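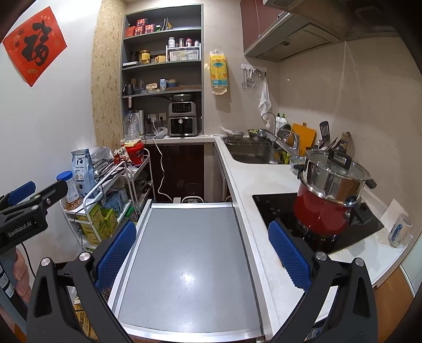 I have now read Kenneth Swanson's *The Plandmont Night Bus* out loud more often than I have read anything out loud in my life, including my own wedding vows, and I still haven't settled whether I love it or have been worn down by it. It's a picture book for ages three to seven, or for any age that refuses to go to bed. Reading copies live all over our home. This one has spent the week in the kitchen, where there's a red paper diamond on the wall with the character 福 on it, good fortune, and I have looked up at it many times around page nine and asked for some.

The story first. A bus leaves the town of Plandmont after dark with one passenger, a badger named Okeke, who has forgotten his stop. At each halt somebody gets on and offers him a place to stay, and every place is wrong. The heron's house is too wet. The moles have no windows. The goat's apartment is lovely but comes with the goat. Okeke says "Not mine, but thank you" each time, and by the second reading your child will be saying it about dinner.

Swanson writes in rhyme, and he is better at it than most people who try. The stresses land where a tired parent would put them. There is one exception, a couplet that asks you to rhyme "badger" with "had your," and I've tried it fast, slow and with an accent. None of these helps. My daughter thinks it's the best line in the book.

Tamunoemi Garba's pictures do most of the lifting. She paints the outside of the bus in deep blues and the inside in a sort of toast color, so every time the doors open the light spills over onto the opposite page. It's a simple trick and she never gets lazy with it. Look for the moth. There's a moth on every spread, and on the spread where you can't find it, it's on the driver's hat. I've just saved you a very long evening.

The book is 32 pages, as these things tend to be, and I'd happily have lost two of them. The middle sags. After the goat comes a visit to a lighthouse that seems to have wandered in from another manuscript, full of talking machinery and a lesson on being a good listener. I am in favor of listening. I'm less in favor of a foghorn explaining it at bedtime, in capital letters, with the sound effects left to me.

But then the ending, which I won't give away except to say that the driver has been awake this whole time too. It's quiet and a bit sad, and Garba gives it a double page with no words on it. The first night we got there my daughter put her hand flat on the paper and didn't say a thing for a while. Then she asked if badgers pay bus fare. The book doesn't address it.

I also tried it on a bigger room. My friend Temitope Anozie runs a story hour and let me have the chair for one morning, with 28 children on the rug and a stuffed badger on loan from her sister Nkechi. The heron went over well. The goat brought the house down. During the lighthouse a boy in the front row took off both his shoes and began to trade them. They all came back for the last four pages, though, and I had three requests to start over, one of them from a grandfather.

A word on the object itself. Rerivton Press has gone for a matte cover that feels wonderful and collects fingerprints like a detective. The binding opens flat, so you can hold it up with one hand and turn with the other. The endpapers have a map of the bus route, and a patient reader can work out from it where Okeke should have gotten off. He should have gotten off at the second stop. I have told no one in my house this.

So: buy it, skip the foghorn when your audience is drowsy enough to let you, and practice the badger couplet in private. A sequel with a night ferry is promised for August. I'll be there, a little hoarse.

12 comments | 8 shares

Contact | Copyright 2021 | Back to top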